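4.3 Handling of thin-walled and transparent containers

This section applies to Triris arms fitted with the two-finger gripper and wrist camera. It is to be read together with the site rules for shared work areas issued by Trimside.

1. Confirm that the work surface is level and that the arm is mounted in accordance with Section 2. Cables at the wrist shall have enough slack for a full rotation of the joint.

2. Select the Soft Container profile. The closing force limit shall not be set above 164 on the controller scale.

3. Approach an upright bottle from the side, with the fingers low on the body. Grasping by the cap is not permitted.

4. Close the fingers until contact is reported, then hold for 3 seconds before lifting.

CAUTION: Clear plastic reflects overhead light and may return false depth readings. Operators shall not rely on the depth image alone to confirm a grasp.

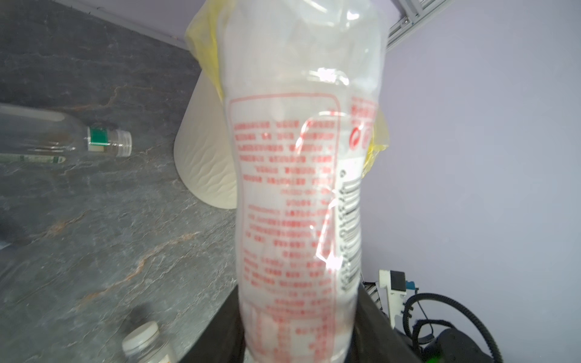
5. Where the load reading falls during the hold period, open the fingers and repeat step 3. After a second failed attempt, stop the task and record the event in the Loreck log.

6. Lift at reduced speed until the container is clear of neighbouring items. Bags and other loose film shall be treated as obstacles, as they can be drawn into the finger joints.

NOTE: Labels and barcodes are to be read only when they face the camera. A code viewed through the container wall is reversed and shall be recorded as unread – operators should not enter it by hand.

7. Keep the colour balance setting fixed for the whole session. Changes made partway through invalidate the McGrath calibration and require the procedure in Section 3 to be repeated.

4.4 Inspection interval

Finger pads shall be inspected after about 700 grasp cycles and replaced at 1140, whatever their apparent condition.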